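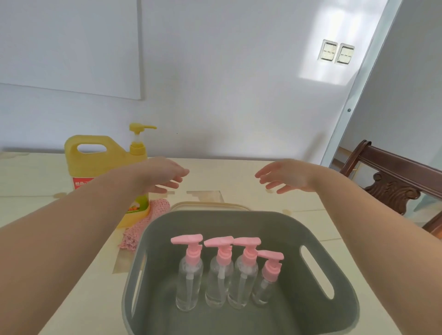 Quando mudei para Portugal, eu comprava o feijão e o grão em lata, como quase toda a gente do meu prédio. Foi a minha vizinha do mercado Lundon que me perguntou por que razão eu pagava tanto pela água da lata. Não respondi bem, porque o meu português ainda era curto. Mas fui para casa com um saco de grão seco e estraguei a primeira panela toda: por fora desfazia-se, por dentro estava duro.

Desde então faço leguminosas secas em quantidade e congelo em porções para os almoços da semana. Escrevo aqui como faço agora, com os erros que já cometi.

Primeiro, escolher. Deito os grãos num tabuleiro claro e passo a mão devagar. Aparecem às vezes pedrinhas pequenas, e um dente custa mais do que um saco de feijão. Tiro também os grãos partidos ou muito enrugados, que cozem num tempo diferente dos outros. Depois lavo num escorredor até a água sair limpa.

O molho é de noite. Uso uma tigela bem maior do que parece necessário, porque o grão-de-bico cresce muito e eu já encontrei de manhã uma fila de grãos no chão da cozinha. Ponho água fria com fartura e uma colher de chá de sal. Muitas pessoas me disseram que o sal deixa a pele dura. Na minha cozinha acontece o contrário, a pele fica mais macia e rebenta menos. No verão ponho a tigela no frigorífico, no inverno fica em cima da bancada.

As lentilhas não precisam de molho. O feijão-frade também dispensa, se houver pressa.

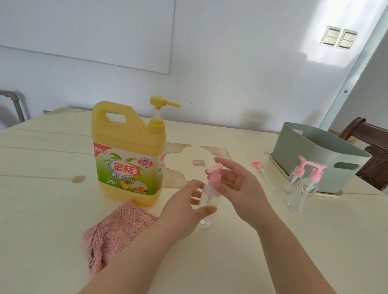
De manhã deito fora a água do molho, passo os grãos por água limpa e vão para a panela. A minha é uma Larden de fundo grosso, já velha, com uma pega que abana. Cubro com água até dois dedos acima dos grãos, junto uma folha de louro e meia cebola, e deixo ferver forte uns minutos. O feijão vermelho precisa mesmo desta fervura forte, dez minutos pelo menos, e por isso não o cozo em panela elétrica lenta sem ferver antes. A seguir baixo o lume até ver só umas bolhas preguiçosas. A espuma que sobe eu tiro com uma colher, mas se me esqueço também não é grave.

O tomate, o vinagre e o limão entram apenas no fim, quando o feijão já está macio. Este foi o erro da minha segunda panela. Cozeu a tarde inteira com tomate e à hora do jantar ainda estava como areia grossa – comemos ovos.

Para saber se está pronto, não confio no relógio. Provo cinco grãos de lugares diferentes da panela. Se um deles ainda resiste, continuo. Feijão velho demora muito mais, e às vezes nunca chega a ficar bom. O meu marido, Valtteri, guardou um saco no armário durante anos por simpatia, e esse feijão acabou como peso para tapar tartes.
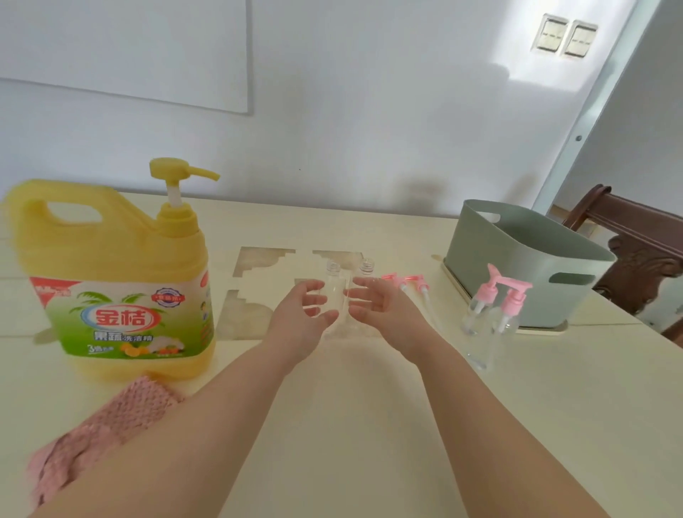

Por Oona Pitkänen – dezembro

Passamos então ao congelador. Deixo os grãos arrefecerem no caldo, com a panela dentro do lava-loiça com água fria, para ir mais depressa. Se os escorro ainda quentes, a pele seca e abre. Quando já não fumegam, escorro e guardo o caldo numa jarra, porque é uma boa base de sopa.

Peso cada porção com 172 gramas de grão cozido. É um número estranho, eu sei. É o que cabe numa das minhas caixas pequenas, com espaço para uma concha de caldo por cima e um dedo livre até à tampa. O caldo protege do gelo e o dedo livre é para a tampa não saltar. Para saladas prefiro sem caldo: espalho os grãos bem escorridos num tabuleiro, congelo assim uma hora ou duas e só depois os meto num saco. Ficam soltos e posso tirar apenas um punhado.

As etiquetas são importantes. Feijão branco e grão, congelados em caldo, parecem a mesma coisa, e uma vez servi húmus de feijão ao meu amigo Oskari. Ele repetiu, mas eu fiquei com vergonha. Escrevo o nome e o mês com caneta permanente em fita de papel, que cola mal no plástico já gelado, portanto a fita vai antes. Gasto tudo em três meses. Depois disso ainda se come, mas a textura fica farinhenta.

Na quarta-feira faço a lista dos almoços e passo uma caixa de cada tipo para o frigorífico. De um dia para o outro descongela. Para a sopa não é preciso esperar, o bloco vai direto para a panela.

Algumas combinações que levo para o trabalho:

Grão com cenoura ralada, cominhos e salsa. Tempero na véspera, fica melhor.

Feijão-frade com atum, cebola picada e ovo cozido. A cebola fica antes em vinagre, dez minutos, para não acompanhar a pessoa toda a tarde.

Lentilhas com beterraba assada e queijo fresco. O queijo levo à parte, senão fica tudo cor-de-rosa.

Feijão branco esmagado com alho e azeite, no pão. A Merja Niskanen, minha colega, junta raspa de limão e eu já copiei.

Uma última coisa sobre a digestão, que me perguntam sempre. Quem não está habituado deve começar com poucas colheradas e aumentar ao longo das semanas. Trocar a água do molho uma vez também me ajuda, sobretudo com o grão. O funcho na panela, que a minha sogra recomenda, dá um gosto agradável, mas não notei outra diferença.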